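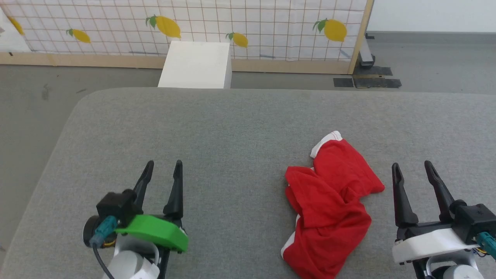 Vestiaire sportif d'Amdale : rapport d'étape, mars

1. Où en est-on

Le prêt de tenues fonctionne dans les quatre écoles prévues. À ce jour, 257 articles ont été prêtés, pour un objectif de 80 au premier semestre. Nous aimerions y voir le fruit de notre communication, mais l'affiche comportait une faute dans l'adresse et renvoyait au cabinet dentaire de Gendau, qui nous a transmis les familles avec beaucoup de patience.

Les retours se passent moins bien. Les maillots reviennent, les chaussettes jamais par paires. Nous avons cessé de les inscrire au registre et proposons de les passer au chapitre des consommables.

2. Tri et réparation

L'atelier d'Ongart a repris les ourlets et les élastiques. Reijo Niskanen y a formé 14 personnes à la surjeteuse, dont deux s'en servent encore de leur plein gré. Les autres préfèrent recoudre à la main, ce qui est plus lent et, il faut le reconnaître, plus solide.

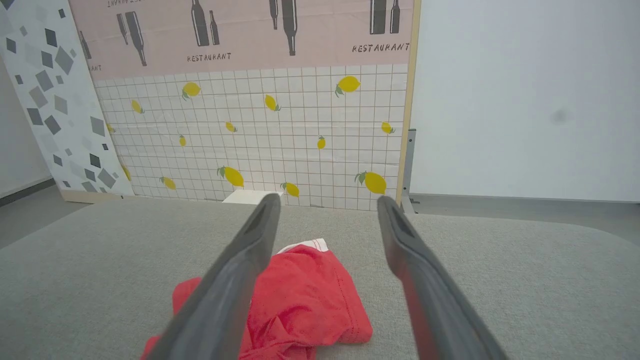

Tissu rouge à coutures fines, froissé.

Le classement par taille reste notre point faible. Les étiquettes des fabricants se contredisent d'une saison à l'autre et nous avons fini par adopter trois catégories : petit, moyen, grand. Une quatrième, « on verra bien », figure au tableau de suivi et se remplit plus vite que les autres.

3. Budget

Sur la tranche versée, il reste 1 610 euros. Le poste lessive dépasse les prévisions, car la blanchisserie de Jatton facture désormais au sac et non au kilo. Nous avons donc acheté de plus grands sacs – elle a aussitôt redéfini le sac.

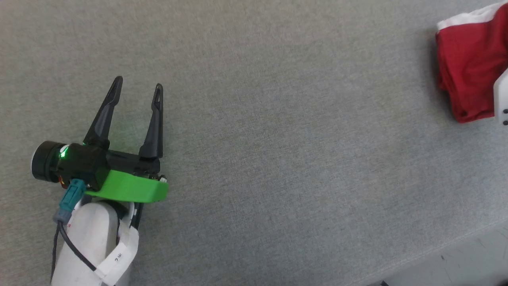 Les discussions se poursuivent avec elle sur un forfait trimestriel. À défaut d'accord avant l'été, nous demanderons votre autorisation pour transférer vers la lessive une partie de la ligne « signalétique », à laquelle personne ne tient beaucoup depuis l'affaire du dentiste.

4. D'ici au prochain rapport

Ouvrir le point de prêt du collège, corriger l'adresse, relancer les familles pour les survêtements d'hiver. Le local ferme à 18 h ; les sacs déposés devant la porte après cette heure seront triés le lendemain, sauf si le chat du voisin s'y est installé.

Contact : Vestiaire sportif d'Amdale, bureau du prêt | © Vestiaire sportif d'Amdale | Haut de page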